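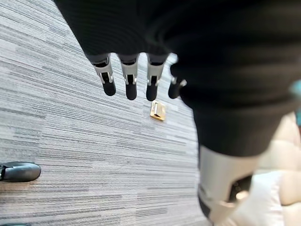 Silver and black fingers, pointing down.

Made it to the Driltitz open day on Thursday, and the Vallum hall was packed with lawn rollers and tow-behind spreaders! Stojan Obradović let me drive the small tractor pulling a 100 lb spreader (I took out one cone – sorry, Stojan). The seat is a lot comfier than mine at home. I also liked the new roller, which fills through a side plug, so no more wrestling with the hose. Parking was a muddy mess and the coffee ran out by 11. They do it again in April, and I'm bringing my brother-in-law and his trailer.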